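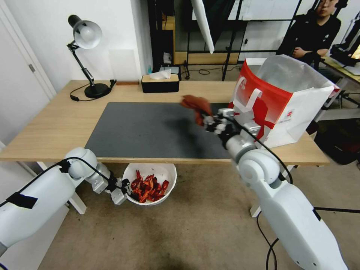
A bowl of crayfish beside a desk.

Drastwood should keep its Friday boil, and it should stop trying to make money from it

By Ermelinda Rocha

The Drastwood town council will vote in February on whether to sell tickets to the Friday crayfish boil. The proposal is 80 pages long. I have read all of it, including the parking study, and I think the council should vote no.

For readers who moved here recently, the boil takes place in the lot behind the old Levchenko feed store from spring until the water gets too warm. People bring a side dish or put a few dollars in the can. Tables are set up by whoever gets there first. On a normal evening it draws some 200 people, and on a good one the line runs back to the Udel Street crossing.

The case for tickets is not a foolish one. The town paid $3,273 last season for trash pickup, portable toilets and a deputy to direct traffic. The can did not cover it. Lev Romaniuk, who sits on the council and wrote most of the proposal, argues that people who don't eat crayfish should not have to pay for people who do. He has also pointed out that the town of Ladis sells 700 tickets to its spring supper every year and has paid for a new playground that way.

I have been to the Ladis supper. The food is good. You buy your ticket ahead of time, you get a wristband, you sit where the wristband tells you, and you leave when the second seating comes in. I sat next to a couple from two counties over who were very pleasant and whom I will never see again. If Ladis wants that, it is welcome to it. The playground is real and children use it.

What we have is a different thing, and the proposal treats it as an unfinished version of the same thing. It talks about "capturing value" and "converting attendance." The value it wants to capture is already going somewhere. It goes to the person who comes by on the way home from work with nothing planned and stays until nine.

A ticket changes who does that. At $25, a family of five has to think about it, and they have to think about it ahead of time. Many of the people I see on Fridays would not plan to come to anything. Lesia Stelmakh started coming the year her husband died. She told me she could not have bought a ticket that year, and she did not mean the money. She meant that she never knew until late afternoon whether she could stand to be around people. Most weeks she stayed home. Some weeks she came and peeled crayfish for other people's kids.

The proposal offers a discount for seniors and a hardship form. I don't doubt the good intentions. But a form has to be filled out and handed to somebody, and in a town this size that somebody is your neighbor or your cousin. People will skip supper before they do that.

There is also the work to think about. Yaroslav Mykhailiuk has run the pots for longer than I have lived here, and he does it for nothing. Once people have paid $25 each, they are customers, and customers complain about the corn. He told me he would finish out the season under the new rules and then probably stop. Replacing him would mean hiring a caterer, and the budget in the proposal has no line for one.

The bill still has to be paid. I would start with the toilets – the feed store has two working restrooms, and Izzati Lumenta, who owns the building now, has offered to unlock them. Traffic could be handled by closing the alley for the evening, as we already do for the Christmas parade. That leaves trash pickup, which the town could simply pay for, as it pays to mow the ball field. Plenty of us don't play ball.

Lev would call that a subsidy, and he would be right. A town spends money on places where people can be together without buying anything. We have fewer of those than we did when the bowling alley and the lunch counter were open, though I suppose you had to buy something there too.

The council takes public comment before the vote, starting at 6:30 p.m. You get three minutes each. I plan to use mine on the restrooms.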